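Three weeks in Namton and we finally have a sofa!
11/28/20

So, the sofa. Regular readers (hello Mum) will know we've been sitting on two camping chairs and a suitcase since we got the keys, and I can now report that we own a proper three-seater in a sort of mustardy green. I love it. I have eaten four meals on it already.

We got it from the second-hand warehouse at Fitarcombe, which you reach on the number 26 bus from the bottom of our hill. Go early! They open the big doors at nine and the good stuff has stickers on it by half past. Ours had come out of a house clearance, and the man on the till wanted 1,000 for it plus the matching armchair. Begoñe Sepúlveda from upstairs had come along to help us with the language, and she got him down to 900 with delivery thrown in, mostly by sighing and looking at the door. I've been practising the sigh ever since.

Delivery was the Thursday. Two lads, one van, and a staircase that turns twice between each floor. They had to take the feet off and stand it on end to get round the last bend, and there was a bit of shouting, but in it went. I gave them coffee and the last of the ginger biscuits from home, which they were very polite about.

We'd spent the day before cleaning, as the flat had been shut up since January and there was dust in places I didn't know flats had. It took us until dark, with the radio on and all the windows open, and the bedroom was by far the worst of it.

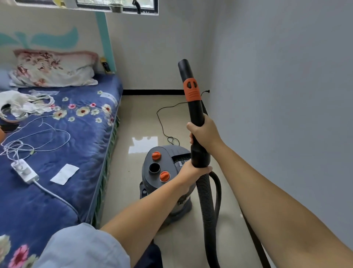
Things we still need

A table, mainly. I've got my eye on a drop-leaf one on the Valderrama noticeboard (the café, not the footballer), but the seller hasn't rung back. Curtains too, because the street lamp outside shines straight onto my pillow. Hina Ansari at my work says the Saturday market does fabric by the metre and she has a sewing machine I can borrow, so that's next weekend sorted.

And a wardrobe. The new ones in Steltell start at roughly 700 and you have to build them yourself, and I remember what happened with the bookcase in our last place. For now our clothes are living on a rail, and I quite like it, it makes me feel as if I run a very small shop.

If anyone reading has moved out this way and knows where to find a decent lamp, please leave me a comment!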